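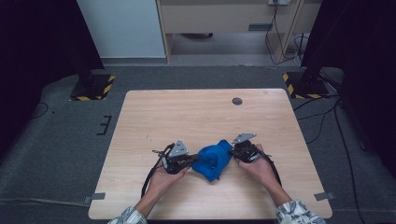
Wilmer says the batch went in too hot and he'd have told me so if I had asked before lunch.

Notebook, July
Posted by the dye bench, Parnel workshop

Entry picks up after the second indigo vat, the first one having been discussed enough.

Vat two: 60 liters, fructose and lime, same pre-reduced stock from Tudden as in spring. Surface went coppery overnight and there was a decent flower by mid-morning, so I got cocky and skipped the test strip. First skein of the Gilmartin cotton came up green, turned blue in the air the way it's supposed to, and rinsed out to the color of a hospital blanket. Second dip, slightly darker hospital blanket.

Wilmer's theory (heat) against mine (the lime had gone stale in the open tub). We settled it like adults by making a third vat and arguing over that one too. Fresh lime, cooler water, lid on. It took until 4 p.m. to clear and I have been forbidden to stir it out of boredom.

Weights, before I lose the scrap of paper: the dry cotton for the Pridow order came to 2,240 grams. The order says 2,000. I wound the extra on purpose last month, for sampling, and forgot I was so organized. The sampling skeins are the ones with red ties. Please don't ship them.

Dips so far, vat three:
One minute, squeezed, aired ten. Pale and even.
Two minutes, aired fifteen. Good. Close to the Pridow swatch if you stand by the door.
Five minutes, aired fifteen. Blotchy at the tie, my fault, tied like a parcel.

Three short dips beat one long one. This is on page one of every dye book ever printed and I have now confirmed it at the workshop's expense.

Rubbing test on a white rag: vat two leaves a smear you could sign your name with. Vat three leaves a faint gray-blue, much better after a hot soapy wash. Will repeat once the skeins have hung a few days.

Costs so far are 675, counting the stock and the lime but leaving out the pH strips, which I used to prop up the shelf label and then couldn't read.

To do: lid for the lime tub. Loosen all ties. Re-dip the vat two skeins, two minutes each, no talking. Ask Wilmer for the good thermometer back.

We use cookies to remember your preferences. Accept / Manage settings

Recent entries
Madder, hard water, and a very orange scarf
Scouring the Gilmartin cotton, again
Who drained the rinse tank
Walnut hulls: smell report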